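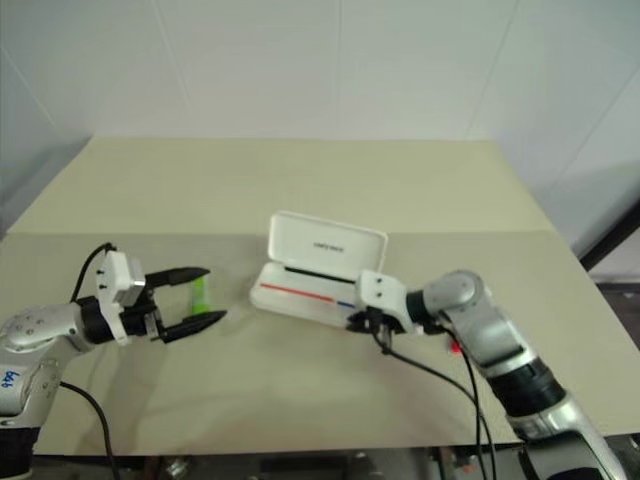 Struan Cruickshank told us once that planners don't fail in the planner, they fail in the handoff, and we've more or less built a company around that complaint.

We're Sedska. We write the software that sits between "the camera saw a thing" and "the arm moved". Two-arm work mostly. Small objects, open cases, tight corners where one gripper has to stay out of the other one's way.

What we make

Bakalis -- our motion planner. Plans both arms together, replans when the perception side changes its mind. Runs on an ordinary desktop.

Clidgate -- logging and replay. Every joint, every camera, one timeline. Started as an internal tool, now its the thing customers ask for first.

How we work

Small team, 19 people, one long room. Atieno Mabula runs perception, Lena Kalinowski runs control, Hussam Kanaan does releases and answers most of the support mail (be nice). New code goes on real arms the same day. If it only works in simulation it doesn't ship. We release in small peices, changelog is public, warts and all.

Where we're at

Bakalis 2 is out. Force limits per arm, cleaner config files, startup down from 80 seconds to 30. Docs are still catching up, sorry. Gripper plugins next, then a proper installer.

Hiring: one controls engineer, one person who likes writing tests. Send code, skip the cover letter.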